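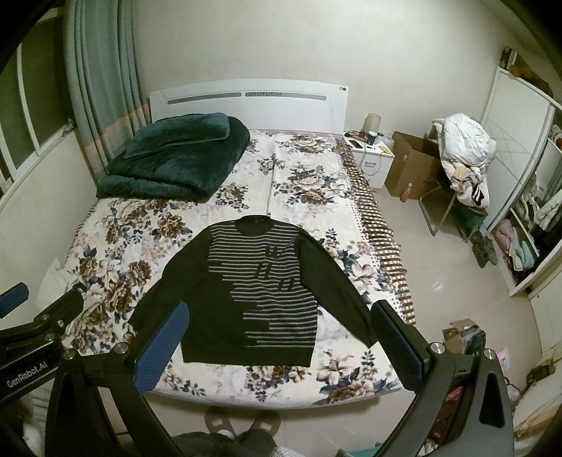

I had been meaning to go to the Tandden open day for a good long while, ever since my sister came home with a carrier bag full of drawer dividers and a look in her eye, and this July I finally got on the coach and went. I'm so glad I did, even if my feet weren't speaking to me by the end of it.

Tandden, if you haven't come across it, is a sorting and reuse centre in an old carpet warehouse, where house clearances come in at one end and go out at the other as things people might want. Once a year they open the whole place up, with tours in the morning and talks after lunch, and a sale in the yard that I'd promised my husband I would walk straight past. (I did not walk straight past it. More on that later.)

Our tour was led by Araba Essien, who runs the floor and has the sort of voice you'd happily follow anywhere, which was just as well with a forklift beeping behind us. There were 2 tours going out at once, one clockwise and one the other way, and we kept meeting the other lot in doorways and having to do a little dance to get by.

The first stop was the receiving bay. I'd expected it to smell, and it did a bit, of damp paper mostly. Everything is tipped out on long benches and gone through by hand, because you would not believe what gets left in coat pockets. Araba told us they had taken in 643 crates in the month before our visit, and that the fullest ones nearly always come from the smallest flats. That made me think of my mum's box room, where I once found four irons and the lid of a fifth kettle.

From there we went up a metal staircase to textiles, my favourite part by a mile. I've always been a hanger person, and my wardrobe at home is so tight that getting a blouse out is a two-handed job, so I was all ears. Shahab Shahbazi has been grading clothes up there for years and he gave us a folding lesson at the big table. Lay it flat, smooth it from the middle outwards, sleeves in, then thirds, and stand it up on its edge so you can see it when you open the drawer. He did a jumper while he was chatting to a lady about parking and didn't look down once. Mine came out like a pasty.

What stayed with me more was what he said about deciding. He doesn't ask people whether they love a thing. He asks when they last washed it. If you can't remember washing it, you haven't been wearing it, and there's your answer. I've tried it since on my own cardigans and it's rather brutal — I lost a whole shelf in one evening — but I haven't missed a single one.

Lunch was soup and a roll in the canteen, perfectly nice, though the queue was long and they ran out of the tomato. I'd take sandwiches if I went again.

The afternoon talks were a mixed bag. The one on storage systems was really a sales pitch, with a young man taking us through the Arent boxes and then the Tetau ones, and I couldn't have told you the difference between them except that the Tetau lids clip on and the Arent ones just sit there. Somebody asked what was wrong with shoeboxes and got a small round of applause. The second talk was far better, all about helping a relative who finds it hard to part with things, and how you should start with a corner they don't mind about, such as the cupboard under the sink, and leave the photographs until the very end. The speaker said never to take a bag away without asking, however tempted you are. I've been guilty of that one with Mum, and I went a bit pink.

Then there was the yard. There were 212 lots set out on pallets, numbered with bits of masking tape, and I'd only gone for a look. I came away with a Pretorius sewing box, the kind that opens out like a staircase, with a bit of somebody's green thread still in it. It cost me next to nothing and it rode home on my knee. I do see that going to a decluttering day and coming back with more stuff is not ideal, and my husband made that point several times.

A few practical bits, in case you fancy the next one. Parking is tight, so use the coach if you can, the stop is right outside. There's a lift to textiles but you have to ask for it at the desk. Wear flat shoes, and a cardigan too, as the bay doors are open all day and the wind comes straight through. The toilets are at the far end, past the bicycles. They'll take 3 bags of your own clutter at the gate if you bring it sorted, and I wish I'd known that before I set off, as there were two sitting in our hall the whole time.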